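Hand-Held Gripper Care and Repair: Frequently Asked Questions
Avthorpe Handling Laboratory, Fletham Site
Last revised June 30, 2026

This page answers the questions most often put to the bench staff about the Dina hand-held gripper. It applies to all units issued from the Fletham store. Units fitted with the older straight fingers are covered by a separate sheet, available from the store on request.

Who may adjust a gripper?

Any member of staff who has completed the bench induction may clean the pads, check the fasteners and carry out the opening test. Work on the joints or inside the housing is reserved for the workshop. If you are in doubt as to which category a task falls into, please ask before removing any screw.

How often should the pads be cleaned?

At the end of every session. Dust and stray fibres collect on the facing and are easily carried from one object to the next. Use the soft brush supplied in the case, working from the top of the pad downwards. Do not use water, solvent or adhesive tape on felted pads. Smooth pads may be wiped with a dry cloth.

When should a pad be replaced?

A pad should be replaced when its facing has lifted at a corner, when the backing plate shows through, or when the unit has passed 1,923 recorded cycles on the same pair. Pads are always replaced as a pair, even where only one is worn. The part number for a pair is 769, and the old pads should be returned to the store in the bag provided.

How should the bench be arranged for a check?

Set the gripper so that both fingers are clear of the table and of each other. The stand may remain where it is, provided that it does not lie within the reach of the fingers. Keys make a useful test object, as they are awkward to pick up and show quickly whether the pads are meeting evenly.
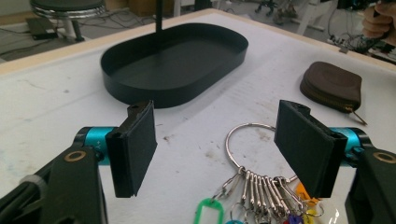
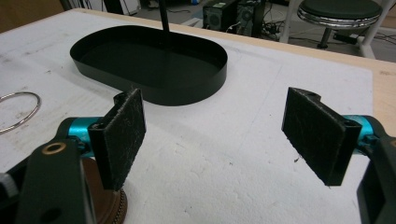

What is the opening test?

Open and close the fingers fully five times without an object, at a slow and even pace. Both fingers should begin to move together and should meet along the whole height of the pads. Repeat with the test object. Any click, hesitation or sideways play should be entered in the log — including faults that clear before the test is finished.

One finger closes before the other. What should I do?

Check first that both pads are seated squarely on their plates. If they are, look for grit around the joints and brush it away. Should the fault remain, attach a red label to the case and send the unit to the workshop. Please do not bend a finger arm by hand to correct it. Two arms were lost in this way during June.

May I oil the joints?

No. The joints are supplied ready for use, and oil will find its way on to the pads. A stiff joint is a workshop matter.

How tight should the fasteners be?

Finger tight, followed by a quarter turn with the key from the case. The arms are plastic and will crack if forced. Any fastener that works loose twice in the same week should be reported.

Where do spare parts come from?

Pads, plates and fasteners are ordered through Vermeulen and held at Fletham. Joints are kept at Avthorpe only and normally take four working days to arrive. Requests should quote the unit number, found on the case label, and the date of the last log entry.

What must be done before a repaired unit goes back into use?

The workshop will calibrate the unit and sign the log. The person collecting it should then carry out the opening test at the bench and add a second signature. A unit with only one signature must stay on the returns shelf.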